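Chapter 3
Repeating Patterns on Cloth

Most printed and woven cloth carries a pattern that repeats. A shirt may have the same small leaf on it several hundred times, and a pair of curtains may show the same bunch of flowers from the rail to the floor. The person who drew the leaf drew it once. Everything after that is a matter of spacing, and spacing is the subject of this chapter.

The smallest piece of a pattern that can be copied to make the whole is called the repeat unit. On a plain check it may be no bigger than a thumbnail. On a furnishing fabric it can be as tall as a door. A unit has to join up with its neighbours on every side, so whatever leaves at the right must come in again at the left, and whatever leaves at the bottom must come in again at the top. Students often draw a handsome motif in the middle of the paper and leave the edges until last. The join is then hard to mend, and a pale stripe runs through the finished cloth where two units meet.

3.1 Ways of setting out a repeat

In a block repeat, also called a straight repeat, the units sit side by side and one above another, like tiles on a bathroom wall. It is the easiest to plan and the easiest to match when two widths are sewn together. Its fault is that rows and columns show strongly, which suits checks and grids but can make a loose floral look stiff.

In a half-drop repeat, each column is moved down by half the height of the unit. The eye then travels on the slant as well as up and down, and the size of the unit is harder to spot. Many wallpapers and curtain fabrics are set out in this way. A brick repeat does the same thing sideways, with each row moved along by half a width.

Mirror repeats turn the unit over each time it is copied. They are common in damask and in borders. Small faults in the drawing are doubled by this method and should be put right before the first copy is made.

3.2 Size and the width of the cloth

The repeat must fit the machine. A rotary screen prints one full turn of its cylinder and begins again, so the height of the unit has to divide exactly into the distance round the screen. The Ullwood mill, whose pattern books are used in Chapter 5, kept to this rule from its first rotary machine onwards. Its sheeting was woven 228 centimetres wide, and the designers chose units that went into that width a whole number of times, with a plain margin left for the selvedge. When the firm's designs were sold to Divis, the narrower looms there could not take them as they stood, and most had to be drawn again.

Scale is judged by use. A unit that looks bold on a sample card may seem lost on a large piece of furniture, and one that looks delicate in the hand may appear as a grey haze from the doorway. Bed linen is a hard case, as it is seen from close by and from the far side of a room within the same minute. Designers of sheeting often begin with a lattice of fine lines and put a small shape at each crossing, which keeps the pattern in order when the cloth is pulled over a mattress.
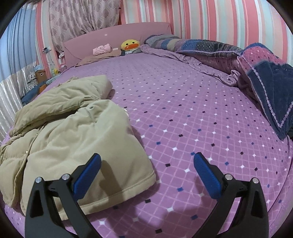
Grigoris Panagiotou warns that a grid is unforgiving, and that if the cloth is cut even slightly off the straight, every line in it will tell the customer so. He advises pulling a thread to find the true grain before any cutting is done.

3.3 Before you begin

The exercises need squared paper, tracing paper, a soft pencil and 2 colours of ink. Draw your first unit as a square. Trace it, slide the tracing along by one full width, and look at the join before adding any detail - a gap found at this stage takes a moment to close. Keep your rough sheets, as the half-drop exercise uses them again.

Reader comments

Ung: The bit about finishing the edges last is me exactly. Had a stripe down a whole length of cushion fabric.

Proken: Could the brick repeat have its own drawing in the next edition? I had to read that part twice.

Related chapters

Chapter 2: Stripes and Checks
Chapter 4: Colour Separation for Screen Printing
Chapter 5: Reading a Mill Pattern Book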